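Galadeck Office Desk, White, with Cable Grommet

The Galadeck is a plain white desk for offices, training rooms and shared workrooms. It is supplied by Farotham to schools, public bodies and businesses, and may be ordered singly or in sets for a complete room. The desk is intended for daily use by one person seated in a standard office chair, and its flat top leaves the full surface available for work.

The desktop has one round grommet opening, fitted at the factory. Power and data cables pass through the opening and are gathered below in a removable cable tray. The opening is supplied with a two-part cover, which may be left in place when no cables are in use. A second opening can be added at the time of order. Farotham does not advise customers to drill the top after delivery, as this will void the warranty on the surface.

Galadeck desks are made for Farotham by Schouten at a single plant. The top and the underframe are packed in separate cartons, and the fixings are supplied in numbered bags. Nine minutes should be allowed for assembly by two persons. The only tool required is the hex key included with the underframe.

Placement

The desk may be used against a wall or set out into the room. Where it stands near a wall, customers should allow enough space for the chair to be drawn back fully and for the user to stand without moving the desk. High-backed chairs require more space behind the seat than task chairs, and those with a padded headrest should be checked for clearance below shelves and wall cabinets.
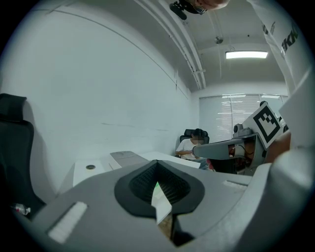
White desk with round grommet, in use with black office chairs.

In rooms with light walls, the white finish is often chosen together with black seating - a combination available from Farotham as a set under the Fullov name. The Fullov chair has a high back and is offered with or without a padded headrest. Desks and chairs ordered as a set are delivered together and carry the same warranty period. Customers who already have suitable seating may order the desk alone.

Small equipment, document boxes and similar items may be kept on the desktop in normal use. Heavy items should be placed toward the back of the top, where the underframe gives the most support. The grommet opening should be kept clear so that cables are not pinched or bent sharply. Drinks should be kept away from the opening at all times, including when the cover is closed.

Specifications

Product: Galadeck office desk
Finish: white
Cable opening: one, round, with two-part cover
Cable tray: removable, included
Maximum evenly spread load on top: 100 kg
Floor adjustment: four leveling feet, up to 17 mm
Weight of packed desk: 52 kg
Assembly: required

Care and Cleaning

Wipe the surface with a soft cloth and a mild soap solution, then dry it with a clean cloth. Ink and marker should be removed as soon as possible. Scouring pads, bleach and solvent cleaners must not be used on the top or on the grommet cover. The cable tray may be taken down for cleaning once all cables have been unplugged and removed.

The leveling feet should be checked after the desk has been moved to another room. A desk that rocks should be adjusted before it is used again. To move an assembled desk, clear the top, disconnect all cables and lift from the underframe. The desk should not be dragged across the floor, and it should not be lifted by the edge of the top.

Ordering and Delivery

Orders may be placed through a Farotham account or by written purchase order. Standard delivery is to the ground floor entrance of the building. Delivery to a named room, assembly and removal of packing material are available at additional cost and must be requested with the order. Customers should confirm that doorways, stairs and elevators will admit the packed desktop, which cannot be folded or divided.

Orders for delivery in July should be placed early, as many schools and colleges furnish rooms during that month. Changes to the number of grommet openings cannot be accepted once an order has been confirmed.

Warranty

The desk is covered against faults in material and workmanship for five years from the date of delivery. The warranty does not cover damage caused by overloading, unsuitable cleaning products or changes made by the customer. Replacement covers, leveling feet and cable trays can be ordered separately - please quote the product name and the number printed on the underside of the desktop.

Product information last revised 27th March.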